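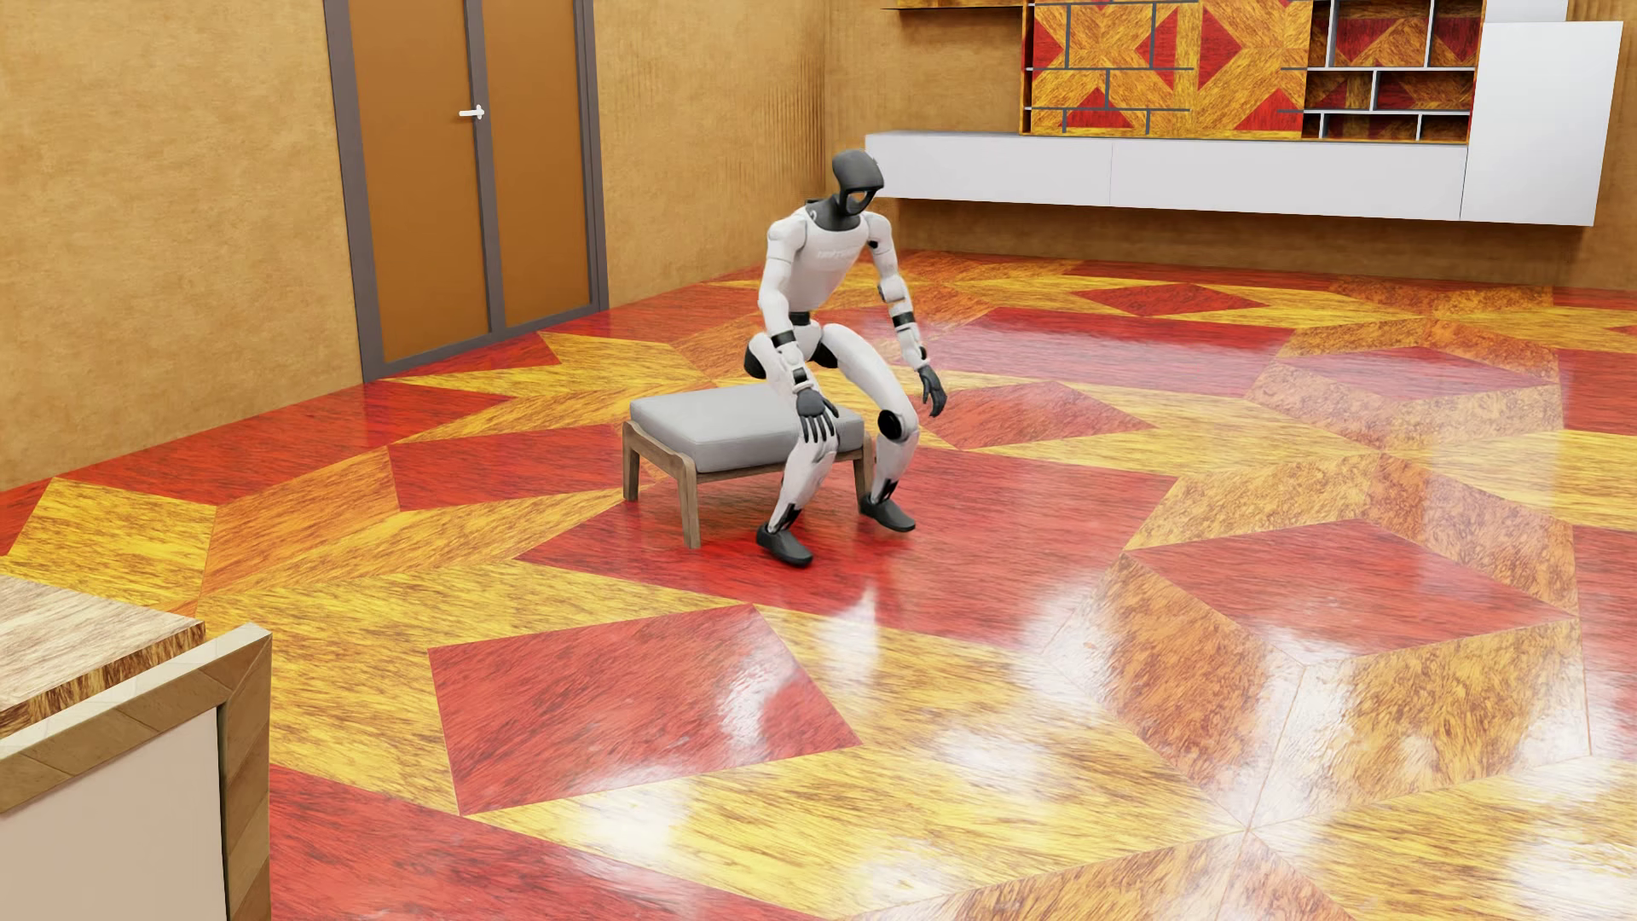

The grey ottoman, on the patterned floor.

Stuvville Community Choir: progress report to the Kokadmont Fund, August

Your grant was for three things: a new repertoire, a tour of local care homes and "measurable growth in the tenor section". The first two are going well.

We have 33 singers on the books, up from a low point in spring when Hilde Brouwer's alto section went skiing together and came back with one cast between them. Loïc Ferrand has taught us four new pieces, including a Portuguese lullaby that has so far kept everyone awake, chiefly the basses.

The care home visits reached 151 residents. At Cokska House we were asked for an encore, then asked whether it could be something shorter.

Spending to date is 756 pounds, mostly sheet music and hall hire. The piano tuner charged us 100 and advised against the piano. Eifion Foulkes is getting a second opinion.

The tenors remain two in number. Posters have gone up in the library and, at Ida Kohlhase's insistence, the rugby club. We would like to move the unspent publicity money to the autumn concert, if you agree, and will send accounts with the next report.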